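Filtard questions "self-refreshing" bedding claims

Bedding maker Filtard has asked rivals to publish wash tests behind the phrase "self-refreshing", which now turns up on sheets and throws at every price.

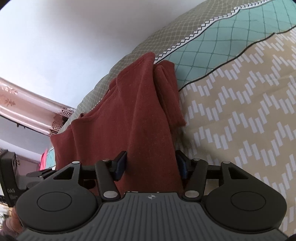

"We washed our own samples 21 times and saw no reason to print that on a label," said Indrek Vanags of Filtard. "Perhaps others have better figures. We'd like to read them."

Results from the Elholm test room will be released in April.

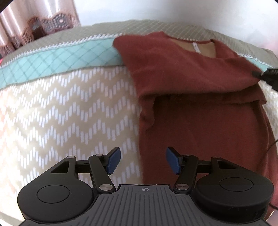 A folded rust-red knit on a bed.

We use cookies to improve your visit. Accept | Manage settings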